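Light wood table, sticky rings and glasses left overnight

Home & Household > Cleaning and Care > Furniture
11 replies

skjelbred_r
Posted 22/03/2018

We have a light wood table, cream colored, that people use for drinks all day. Glasses get left on it with a bit of cola or coffee in the bottom, and by morning there are rings. Most of them wipe off with a damp cloth. A few don't. There are two kinds as far as I can tell, a brown sticky one and a pale cloudy one that sits in the finish.

The table is a Brakberg, bought used, and I don't know what it was finished with. What do you use on it that won't leave a dull patch? I would like to avoid sanding the whole top.

Ragnvald

BrittMarieH
Warm water and one drop of dish soap. Wring the cloth out until it barely drips, wipe along the grain, dry right after with a second cloth. That takes care of the sticky ones. If it is still tacky when dry, do it again. Don't leave a wet cloth lying on the spot to soak. I did that on a birch desk and got a mark bigger than the ring.

roald_rustad
The cloudy ones are moisture under the finish. Put a folded cotton dish towel over the mark and go over it with an iron on low, no steam, a few seconds at a time. Lift and look each time. Worked on ours.

solve_d
I would not put an iron on a table when you don't know the finish. If it is lacquer you can soften it and print the weave of the towel into it. Seen it on a customer's table. Wait a couple of days first, a lot of the cloudy marks fade without any help.

roald_rustad
Low heat, a few seconds. I have done it on three tables and never printed anything.

solve_d
Three tables you knew the finish on, I assume. He doesn't.

skjelbred_r
I'll wait the two days before trying heat. The top gets a lot of light, so every mark shows from the door. We keep some greenery with little white flowers on it too, and the glasses tend to end up at the other corner.

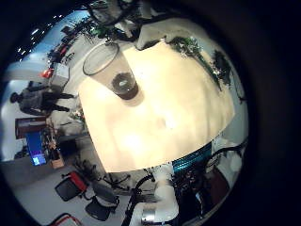
Does it matter how long a drink stands in the glass before the table gets wiped?

It matters mostly if the outside of the glass is wet. A dry glass with an inch of cola in it can stand all night and leave nothing. A glass that has dripped or sweated will start to mark an oiled top within a few hours, and sugar makes it harder to get off in the morning.

BrittMarieH
Agree with that. Cold drinks in August are the worst, with coffee it is the drip down the side. Also check under plant pots if you have any on there. Same kind of mark, only it has had weeks.

grimard_fan
Coasters. We have the cork ones from Grimard, a pack of 8, and the rings stopped.

skjelbred_r
We have coasters. They are in a drawer.

grimard_fan
Leave them out in a stack where people put the glasses down, then.

solve_d
To find out what finish you have, put a drop of water somewhere that doesn't show, for example the underside of the edge if it was finished there. If it beads up and stays, it is probably lacquer or varnish. If it darkens the wood after ten minutes or so, it is oil or soap. With oil you can rub the ring with a fine pad and a little fresh oil, along the grain, and do the area around it so it blends in. With lacquer, leave the pads alone and use a furniture polish.

skjelbred_r
Did the water drop under the short end. It went dark after ten minutes, so oil I guess. The brown ring came off with soap and water on the second try. One cloudy mark is still there but fainter than on Thursday. I have ordered a small can of Stutard oil and will do that corner first – if the color is off I'll have to do the whole top.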